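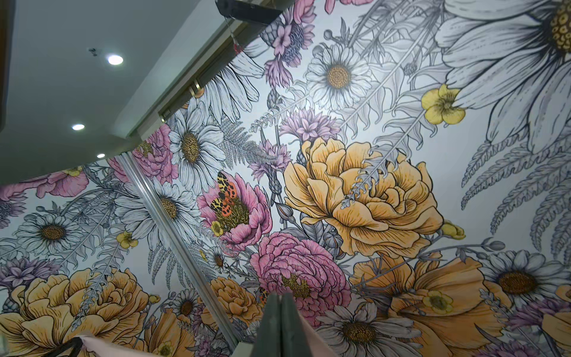

We have been going back and forth for weeks over what color the linens ought to be in our back room, and I've reached the point where I can't tell if I'm choosing a cloth or just arguing with my husband for sport. The wallpaper people would call the wall "busy" and they'd be right. It was up before we took the place over in July, and I fell for it the minute I walked in. There's a big yellow peony right in the middle, a white daisy up in the corner that must be the size of a serving platter, and everything between the flowers is leaves and ferns left in plain gray line, like an old engraving. The colors are soft (yellow, ochre, pink, a bit of lilac), so it isn't loud, there's just a great deal of it. Now, I've also got a floral print in pale green and white for underneath, and a pink cloth to go over it. My husband says flowers on flowers on pink is a greeting card. I say it's a garden. Please be kind but tell me the truth!

posted by marigold_attic, 3 March 2024

oldpinemom wrote:
Oh, I love that wall. I would never leave that room. I'm with you on the pink, there's pink in those cornflower-looking blossoms next to the daisy, so it isn't coming out of nowhere. My only question would be how pink. A baby pink next to a mural with that much gray in it might look a little sweet, but something dustier would settle right in. Do you have a close-up of the cloth?

tvedt_and_sons wrote:
I'll be the grump. The mural is the pattern. One room, one pattern. I'd take the floral print off completely, put down a plain gray or a plain ochre, and let the peony do the talking. Also, that silver strip running across the flowers would drive me up the wall, no pun intended. Is that coming down?

marigold_attic wrote:
The strip stays, I'm afraid, and so does the rail along the ceiling. I've gotten used to both. I asked Joonas Pitkänen, who hung paper for my sister, whether he could tidy up the line where the strip splits the drawing in two, and he looked at it for a good long while and told me to spend my money on a nice chair. So I did!

Let me go and find you the close-up, oldpinemom. I should warn you it's not a flattering one. The cloth has that brushed, felty kind of surface and it picks up every speck in the county.
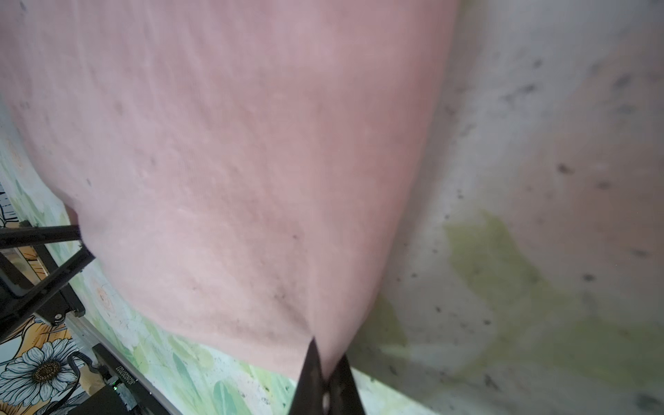 Pink cloth over the floral print, close up

marigold_attic wrote:
So that's the pink. It goes from nearly white to more of a dusty rose depending on how it's lying and where the light comes from, and I think that's half of why we can't agree, he looks at it from the doorway and I look at it from my chair. You can see the green leaves of the print peeking out along the left. And yes, I see the lint. I see it all day long.

oldpinemom wrote:
That rose is lovely! And I like it with the green more than I expected to. Keep it. The lint, though, bless your heart. My mother had a brushed cotton throw that did the very same thing, and she kept a clothes brush hanging on a nail beside it for as long as I knew her. Rollers are fine too but I always feel like they pull at the fuzz.

What's the yellow-green patch off to the right, on the whitish part? Is that part of a print or did something get spilled?

marigold_attic wrote:
You know, I've looked at that same corner of the picture and asked myself the same thing. It's so blurry there I wouldn't swear to it either way. I'll have a proper look when I'm next in there with my glasses on.

quietharbor39 wrote:
If it does end up being a stain, please don't go at it with anything strong before you know what the surface is. I ruined a perfectly good printed cover that way. Start with plain water and a drop of dish soap, on a corner, and wait until the next day to see how it looks.

On the main question, I disagree with tvedt. I think two florals can live together if one is big and one is small. The flowers on that wall are enormous and the print looks watercolory and faint, so they aren't really competing. It's two florals the same size that make me dizzy.

tvedt_and_sons wrote:
Fair point on the scale, I'll give you that. I still wouldn't do it. If the cloth covers most of the print anyway, then what's the print for? And a fuzzy fabric that shows every speck is a chore you're signing up for. Get a smooth weave in the same rose and you'd both be happier.

marigold_attic wrote:
My husband has read that over my shoulder and would like you to know he considers you a man of sense. He had already priced out a plain one from Flimier, if you please, in gray.

But a smooth weave in the same color, now, I hadn't thought of that. I do like a soft cloth under my wrists when I'm writing letters, so I'd miss it. Maybe the felty one for winter and a smooth one for the warm months?

oldpinemom wrote:
Two cloths is always the right answer. Wash the new one by itself the first time, pinks like to wander.

tvedt_and_sons wrote:
Winter and summer I can live with. I'd still lose the floral print.

marigold_attic wrote:
The print is staying put, tvedt, but I've ordered a clothes brush and I'll hang it on a nail like oldpinemom's mother. I'll come back with a picture when the smooth one is on.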